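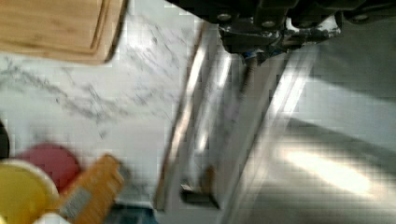

Linnea Ljungberg's view is that the sink is where most household robots should be judged. The bench is the easy part, she says, and the demonstrations that do well with the public nearly always stay on it. Move the arm a hand's width sideways, over a steel edge with a drop behind it, and the problem changes.

She has spent the past two years on kitchen tasks at Rullance, a small engineering group that tests manipulation software for other firms. The question put to her was a plain one: can a machine do the ordinary chores of a kitchen yet, without a person standing by?

"Some of them, some of the time," she said. "If you mean a whole kitchen, left alone for an evening, then no."

Her group's most recent trial ran to 278 attempts at one chore: pick up an item from the countertop, carry it over the rim of the sink and set it down in the basin. The arm finished the job without help in most of them. Ljungberg declined to give a single success rate, on the grounds that it would mix unlike things. Rigid plastic items did well. Thin flat items did poorly, and the failures were not spread evenly through the trial.

"Thirty-eight of the stops happened at the rim," she said. "The gripper was over the steel and the controller did not trust its own height. It halted, which is what we asked it to do. A person would call that a failure, and for a dishwashing product it is one."

The cause is largely optical. A camera at the wrist sees polished steel as a set of bright streaks that shift when the arm shifts. Depth estimates that are steady over a matte surface begin to wander. Veined marble brings a milder version of the same trouble, as the software may take a dark vein for an edge. Motion blur makes both worse, and Ljungberg's answer to blur is to slow the arm down, at a cost in time that she does not try to hide.

"Our customers ask for speed first. I tell them to look at the wrist camera's pictures while the arm is moving, then decide how fast they want it to go."

Force sensing has helped more than better cameras. In the current set-up the arm comes down slowly near any surface it is unsure of and waits for contact before it lets go. The approach was first tried at Rondale, a test site fitted out with ordinary home cabinetry, and was later carried over to the software the group calls Toledo. It adds several seconds to each placement. It also means that a wrong guess about the depth of a basin ends in a light touch, with the item still held.

Asked about clutter, she was less confident. A cutting board left at an angle, with jars and packets beside it, is a normal state for a kitchen in use. Each item on its own may be simple to grasp. Packed together, they block the fingers and hide one another from the camera, and the arm has to work out which to move first. Toledo handles this by trying the most exposed item and looking again. Ljungberg described the method as "adequate and dull," and said she had no plans to replace it this year.

Shop-floor work is further along, in her account, and she was careful about the reason. The machines in the two settings are much the same. A packing line operated by Govia, one of the group's clients, has fixed lighting, matte grey trays and parts that arrive facing the same way. One arm there completed 3000 picks between stoppages. The same model of arm, moved to the kitchen at Rondale, did not come close.

"You can change a factory to suit the robot. You can paint the tray. I can't ask a household to paint its sink."

Wiping is the next chore on the list, with trials planned to start in August. A wiping arm has to keep steady pressure over a surface it can't see well, follow the edge where stone meets metal, and cope with whatever has been left out. Loading a dishwasher will come later. Folding cloths has been dropped for now.

She would not offer a date for a machine fit to be sold for the home. Her own measure is a narrow one: a full set of rim crossings, in a kitchen the software has not seen before, under whatever light comes through the window, with no stops. The group has not yet managed it in any kitchen, including its own.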